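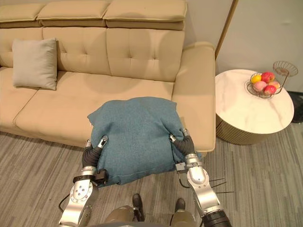 Is fabric protection worth paying for on a new sofa?

For most people it's a poor deal. The spray itself costs very little, and a lot of upholstery fabric already has some kind of finish on it when it leaves the factory. Find out what the fabric is and what the cleaning code says before you pay anyone.

Sofa protection plan, 5 years, am I being had?
Posted by bretby_basement

We put a deposit on a Modeo three seater and the store wants to add a treatment plus a 5 year stain plan. The sofa is 800 dollars and the plan is 100 on top. The guy said the Iltus treatment "seals every fiber" and that without it a coffee spill is basically permanent. I asked to see the terms and got a glossy leaflet with a picture of a dog on it. Delivery is in December so I have time to say no. Has anybody put in a claim and gotten money back?

tuftedandtired
I bought one of these plans on my last couch and did put in a claim. Ballpoint pen, my son. They sent me a bottle of cleaner and told me to try it and wait 14 days. It made a bigger, paler spot. Then they asked for the original receipt, the plan receipt and photos, and said the damage was now "customer caused" from cleaning. With their bottle! I gave up after the third phone call.

Ask for the full contract, the one with the exclusions, and read what it says about "accumulated" stains. Mine covered a single accident reported inside 14 days. Body oil on the headrests and arms, which is what really makes a couch look bad, was out. So was sun fading. If they won't hand over the contract before you pay, that tells you plenty.

Also look for the tag under the seat cushions. W means water based cleaner is OK, S means solvent only, X means vacuum and nothing else. If yours says W you can do most of what they do with a white cloth and a little dish soap. Blot, don't rub, and test it on the back first.

Tuhumury
get the plan, its only 100 bucks. my sister had one and they replaced a cushion cover no problem. dont remember which company

kettlecorn_k
Was that stain or a ripped seam? Seams are often covered by the maker's own warranty, so check that before giving the plan credit.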